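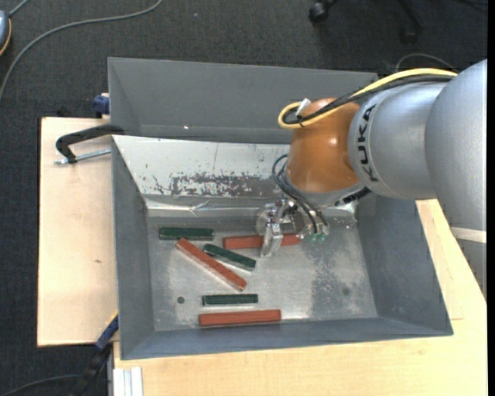

Our student team at Muneck has been working on bin picking since last November, and I've been putting off writing about it because there wasn't much to say until this summer. The task is simple to state. Parts lie in a bin in no particular order, and the arm has to find one, grip it and move it somewhere else. We use green and reddish-brown bars in a gray metal bin, with a second bin right behind it, and the whole setup is clamped to a wooden table. The arm is a KUKA with an orange wrist, and it belongs to the department, so we book it in four-hour blocks like everyone else.

I do the grasp planning. Two others do vision and one does the cell and the wiring, so we are 4 in total. Our code is called Trovow. The name means nothing, we needed one for the repository.

Bars are harder than I expected. When one lies flat and clear of the others, the fingers can come straight down over the middle of it. When it rests at an angle against a neighbor, the planner has to choose a spot where both fingers have room, and that spot is often near the end, where the bar tips when lifted. Bars close to the wall are the worst. The gripper body is wide and the planner has to keep it off the metal, so a lot of good grasps get thrown out.

The bin floor caused trouble too. It's scuffed and shiny in places, and the depth data has holes wherever it reflects the lights. The vision pair ended up filling those gaps from an empty-bin scan, which works as long as the clamps don't shift. We check them at the start of every block now.

So far we have logged 1073 pick attempts. The first 600 were with the old planner and I don't use them for anything except comparison.

The competition is at Kunorham in November. Each team gets 15 minutes with bars supplied by Ortner, and we don't know the colors or lengths yet. Next on my list is regrasping - put the bar down, turn the wrist, try again.

August 13, 2018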